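工单 1105：结对城镇访问团报名表，提交以后人不见了
提交部门：Sernberg 镇政府对外联络办
涉及系统：Fodor 活动报名平台（镇官网嵌入版）
优先级：高（我自己改的，原来系统给的是“普通”，抱歉）
状态：已解决，留一个尾巴

第一条

你们好，又是我，联络办那个老给你们写长信的人。先把情况说一下，可能有点啰嗦，你们挑着看。

我们镇和 Drirnbridge 结对好几年了，今年轮到他们来我们这边，代表团里有他们的镇长、几位议员，还有商会和学校的人。三月来，周三那天在镇公所开欢迎会，镇议会开放一部分座位给居民，居民要在官网上报名。报名表就是用你们 Fodor 做的，挂在“对外交流”那个栏目下面，中英文各一份。

问题是这样：有居民打电话来，说报了名，页面也显示“感谢您的登记”，可是没收到确认邮件。我到后台一查，名单里根本没有这个人。一开始我以为是对方填错了邮箱（这种事太常见了，上次邻镇联谊有人把邮箱写成了自家门牌），后来第二个、第三个电话都来了，我就觉得不对劲。

我试过的：
换浏览器，一样。
清缓存，一样。
用我自己的手机填了一份，成功了，名单里有我，确认邮件也到了。
用办公室的电脑又填了一份，也成功了。

所以我现在很尴尬，我自己怎么填都是好的，居民那边就是不行。麻烦你们看看是不是服务器那头漏了什么。我这边电话还在响。

第二条

收到你们的自动回复了，让我提供“复现步骤”。我今天下午请一位来窗口办事的居民当场用她自己的手机填，我就在旁边看着。填完，“感谢您的登记”，后台没有。终于让我逮到一次！

她跟我填的有什么不一样呢？我想了半天。她报的是中文表，我之前两次测的都是英文表（我习惯了，抱歉抱歉，测试之前应该想到的）。还有，她在“您希望向代表团提出的问题”那一栏写了很长一段，关于两边学校交换生住宿的事，写得特别认真，我都不好意思告诉她没存上。还好她是先在备忘录里写好再粘过来的，我请她发给我一份，这样她的问题不会丢。

于是我拿她那段文字自己去填中文表，也没存上。再把那段删到只剩一句话，存上了。再粘回英文表，还是没存上。所以跟哪个语言的表没关系，跟那一栏的长度有关系。

这里顺便抱怨一句，如果太长了不能存，页面为什么要感谢人家？

第三条

谢谢你们的回复，比我想的快。

你们说那一栏的上限是 2000，我去看了表单设置，确实写着 2000。可是那位居民的文字我数过（用文字处理软件数的，不是拿手指头），离 2000 个字还远着呢。你们让我确认一下有没有隐藏的格式，我把它贴到纯文本编辑器里转了一道再贴回来，结果一模一样。

然后我做了个很笨的实验：中文一点一点往上加，每加一段就提交一次，看到哪里开始丢。很快就丢了。换成英文，同样的做法，能写长得多。所以我的外行猜测是，你们那个 2000 算的不是“字”，是别的什么东西，中文一个字占的地方比英文字母多。如果猜对了请告诉我，我想高兴一下。

另外想起一件事，Funham 那边的联络办用的也是 Fodor，去年他们接待访问团的时候也报过类似的毛病，他们当时的办法是把那一栏整个删掉。我不太想这么做。居民想问代表团什么，对我们来说是这个会最有意思的部分，主持人要从里面挑问题的。议会办公室也来问过我，说能不能提前把问题归归类，按交通、学校、商业分一分送到 Drirnbridge 那边，人家好准备。要是把这栏删了，我就得去跟他们解释，我宁可跟你们耗着。

第四条

猜对了！高兴了一下。

给以后看这张工单的人记一笔，你们技术那边的说法我转述如下（有错请改）：页面上的计数器按字数，数据库那边按字节存，中文一个字要占好几个字节，所以页面觉得没超，数据库觉得超了，整条登记就被退掉，而“感谢您的登记”是页面自己跳出来的，它不等数据库点头。

你们给的临时办法是把页面上限先调低，我照做了，路径是：表单、字段、高级、最大长度。改完要点两次保存，第一次保存的是字段，第二次保存的是表单，我第一次只点了一次，白等了半个上午还以为你们又没修好。这个按钮的设计你们真的可以考虑一下。

改完以后测试：
中文长文字，页面当场提示超长，没让我提交。好。
中文短文字，存上了，邮件到了。好。
英文长文字，也提示超长了，比以前能写的少。能接受。
中英混着写，存上了。好。
带表情符号的，存上了，但后台显示成一个方框。这个我不追究，议员们也看不懂表情符号。

另外我在官网报名页顶上加了一行字，请前几天报过名但没收到确认邮件的居民再填一次，并且留了我们窗口的电话。镇上的通讯也登了一小块。

第五条

刚关掉工单两天，我又把它打开了，不好意思。

长度的事没再出过，这次是另一种丢法。有位老先生打电话来，说他填的内容很短，也没有提示超长，点了提交以后页面一片白。他又点返回，表是空的，他就重新填，又一片白。他脾气很好，填了三遍才打电话给我。

我问他怎么填的。他说他先把姓名地址填了，然后去找老伴商量要问什么问题，然后吃饭，吃完回来接着填，填完点提交。第二遍呢，他填到一半去接了个很长的电话。第三遍他说他记不清了，可能睡着了一会儿。

所以我怀疑是放太久。我自己试了，打开表，填一半，去开了个会（讨论欢迎会上两面镇旗谁左谁右，这个会比你们想象的长），回来提交，白的。再来一次，填完马上提交，正常。

请问你们那边有没有一个“多久不动就作废”的设置？我在后台没找到。
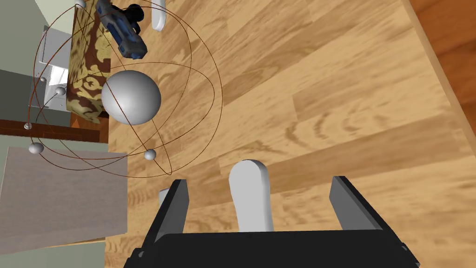

找到了，在你们回信之前我自己翻到的，在“安全”那一页最底下，叫“会话有效期”，默认 30 分钟。我没敢乱动，先问你们一声，改长有没有什么坏处？我们的表不收身份证号，也不收钱，就是姓名、住哪条街、几个人来、想问什么，最多再加一个要不要同声传译的耳机。我个人觉得让人吃顿饭的时间应该要有。

第六条

好的，听你们的，改成了你们建议的那一档，同时勾上了“过期时提示并保留内容”。这个选项藏得真深，而且默认不勾，我觉得凡是给政府部门用的表都该默认勾上，居民里年纪大的多，填表慢，中间走开很正常。请把这句话转给做产品的同事，算我一条正式建议。

测试情况：填一半，放着，去吃午饭，又去楼下看了看会场的椅子摆得怎么样，回来提交，弹出一个黄色的条，说页面已过期，内容已保留，请再次提交。再点一次，成功，后台有，邮件有。

我给那位老先生回了电话，请他再填一遍，他说这次他先吃饭。登记成功了，我在后台看到他的问题，问的是 Drirnbridge 的河堤步道冬天谁来撒盐。挺好的问题，我也想知道。

第七条

对一下名单，顺便请你们帮最后一个忙。

现在后台一共登记了 100 多位居民，比座位多，所以我们打算在隔壁房间接一块屏幕转播，那是会务的事，不烦你们。要请你们帮的是导出。导出成表格以后，中文名字全变成了乱七八糟的符号，英文正常。我知道大概又是字和字节的事，我现在听到“编码”两个字已经条件反射了。

我试过的：
直接双击打开，乱码。
先开一个空表格，再用“从文本导入”，编码选 UTF-8，正常。
拖进网页版的表格，正常。

也就是说文件本身是好的，是双击打开的时候软件猜错了。我自己会绕，可是签到台那天的同事不一定会绕，所以想问有没有一个选项，导出来就是双击能看的。Funham 的联络办跟我说他们是每次导出后另存一遍，我觉得太折腾，不过如果你们说只能这样，那我也就这样。

第八条

用你们说的“带标记的 UTF-8”导出，双击打开，中文都好好的。谢谢！这个选项在导出窗口右下角的小三角里，给后来人记一下，不点开小三角是看不见的。

整理一下这张工单里所有改过的设置，免得下次轮到我们去 Drirnbridge 的时候又忘了：
长文字栏的最大长度，按中文算，调低。
保存点两次。
会话有效期，改长，勾上保留内容。
导出选带标记的那种。
测试的时候中文表和英文表都要测，不要只测我习惯的那个（这条写给我自己）。

至于开头说的那个尾巴：“感谢您的登记”不等数据库点头这件事，你们说要等下一个版本才能改。我理解，但是请不要把它跟这张工单一起关掉，另开一张也行，把号码发给我，我会隔一阵子来问一次的。在那之前，我们在感谢的那句话下面自己加了一行：“如您未收到确认邮件，请致电镇公所联络办。”电话比以前多了一点，不过至少打来的人都能登记上。

还有一个小问题，不急。英文版确认邮件的落款写的是“Town of Sernberg”，中文版落款是空的，我在模板里填过，发出去还是空的。等欢迎会忙完我再截图给你们，可能要另开一张。

这张可以关了，谢谢你们几位轮流接我的长信。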